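Projects > Folto > Docs > README

# Folto bimanual cloth kit – README and data card

Filed under: Robotics Kits, Manipulation, Cloth Handling

14 comments | 31 shares

Folto is a two-arm kit for people who want to work on cloth without spending a season building a rig first. Ernari sells it as a bundle: the arms, a pair of two-finger grippers, wrist cameras, a head camera mount, the teleoperation software, and the starter dataset this card mostly describes. I've been using one since January in a shared workshop in Brunarlow, and I maintain this README on the side. I paid for the kit. I like it a lot, and I'll try to be fair about where it falls down.

## What you get

- Two arms with grippers fitted
- A camera for each wrist and a mount for the head camera
- A leader set for teleoperation (the operator moves it, the arms follow)
- Spare fingertips, cable straps and a bag of screws
- The Baran control software, on a drive and as a download
- The starter dataset: 2000 episodes of garment handling

You supply the table, the clothes, the lighting and a computer with a decent graphics card. The table matters more than you'd think! I lost an evening to a glossy white desktop before I put fabric over it. Shirts slide on a bare top when one arm pulls, and the fingers have nothing to push into when they try to get under a hem. A woven cover with a bit of grip fixes both.

## Why I'm excited about it

Cloth is a wonderful problem. A box has six faces and they stay put. A pair of shorts has a front, a back, a waistband that wants to curl up on itself, and a hundred ways of lying in a heap. Most kits in this price range come with demos of blocks and cups, and you find out what they can do with fabric when you get there. Folto was set up for fabric from the start, and you feel it in small things: the fingers are slim enough to get at a single layer, the grip force goes low enough that you can let a waistband slide through the fingers on purpose, and the software lets you tag a grasp by garment part (hem, corner, waistband, sleeve end) while you record.

The part I keep coming back to is stretching. You take a garment at two far points, one in each gripper, and pull gently until the wrinkles between them ease out. Done by hand you don't think about it at all. Through the leader arms it takes a little practice, and then it becomes weirdly satisfying.
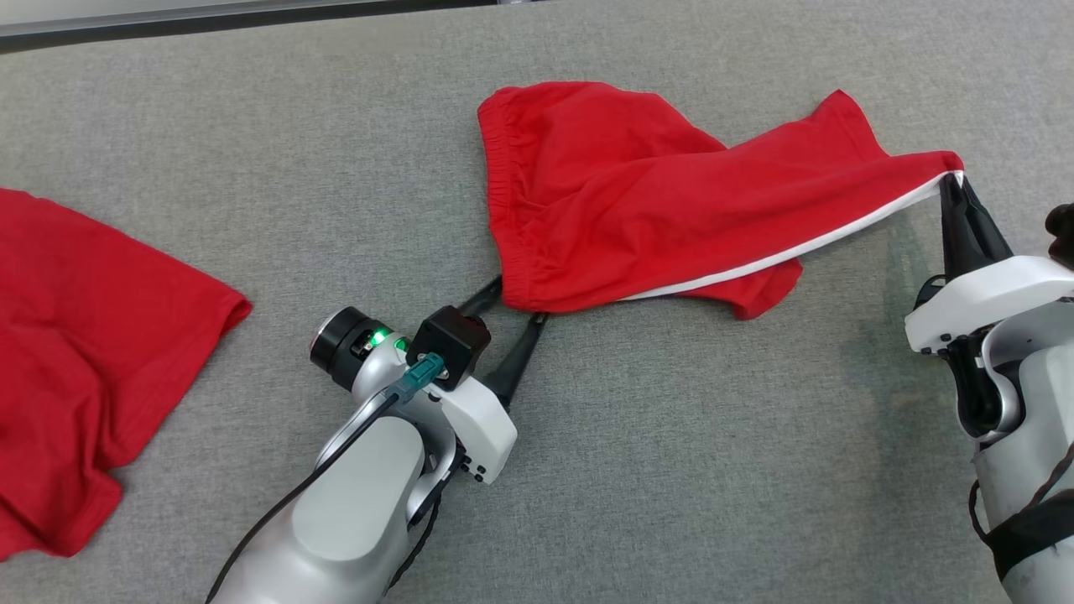 My advice for new operators is to settle one side before asking anything of the other. Get a firm hold on a leg hem, bring the second gripper in slowly with its fingers open, and close only when there's a fingertip on each side of the cloth. If you rush the second grasp you get a pinch of air, or a pinch of two layers when you wanted one, and the whole garment comes along for the ride. Lowering the approach speed to half in the Baran settings helped me more than any amount of trying harder.

Elastic deserves its own warning. It pulls back. A waistband that looks flat when you let go will often have crept inward by the time the arm has cleared the table, so give it a short hold at full stretch, then lower, then open.

## The dataset

The 2000 episodes were recorded by teleoperation, and each one starts with the arms clear of the garment. Episodes are capped at 90 seconds. The ones that ran out of time are kept and marked `timeout`, which I was glad to see, as they're handy for training a success detector.

There are 79 different garments: shorts, T-shirts, towels, leggings, kids' sweaters, a few pillowcases. Colors lean toward the bright and solid. Dark clothes are there too, but in smaller numbers, and stripes and prints are scarce.

Each episode folder holds:

- `head.mp4` – the view from above
- `wrist_l.mp4`, `wrist_r.mp4` – the gripper views
- `state.csv` – joint positions and gripper opening
- `notes.json` – garment id, task name, grasp tags, outcome

Task names are `flatten`, `fold_half`, `fold_thirds`, `turn_over` and `sort_pair`. A suggested split comes with the download and holds out 300 episodes for testing. Please use it if you plan to compare your numbers with other people's. It's split by garment, so nothing in the test set shows up in training.

## Getting started

1. Clamp both arms down and check that neither can reach the head camera mount.
2. Run the arm check from the Baran launcher and let it finish.
3. Strap the cables to the forearms with some slack at the wrist. Turn each wrist to both ends of its travel by hand before powering up.
4. Lay out one towel. Start with a towel, really, even if you bought the kit for shirts.
5. Record ten short episodes and watch them back before you record any more.

Step five saves so much grief. My first batch had the head camera tilted a hair too far forward, and I noticed it only after a long afternoon of folding.

## Known issues

- Thin, slippery fabric (swimwear, linings) drops out of the stock fingertips. The ridged spares in the bag are better, though they snag on loose knits.
- The wrist cameras go out of focus very close to the table. Fine for steering, poor for reading a seam.
- `sort_pair` labels were added later than the others, and a few have the outcome field left blank. Filter those before training.
- The right leader arm drifts a little on my kit after a long session. Restarting the launcher clears it. I've reported it to Ernari and got a friendly reply and no fix so far.
- The printed manual still shows the old strap positions. Go by the drawing in the download.

## What it isn't good for

Heavy stuff. Jeans are hard work and a wet bath towel is out of the question. There are no coats or bedsheets in the data, and the reach is too short for a sheet anyway. Anything with drawstrings is hit or miss – the fingers can hold a cord, but the episodes don't include enough of them to learn from.

## License and sharing

The dataset may be used for research and teaching, with credit to Ernari. Ask them first about putting it into something you sell. My notes and the helper scripts in `extras/` are free to use however you like.

If you record your own garments, keep the folder layout the same and add your garment ids with a prefix so they don't collide with the stock ones. I'd love to see more prints and dark colors, and if you've managed to get a fitted kids' sweater folded in thirds inside the time cap, please send me the settings!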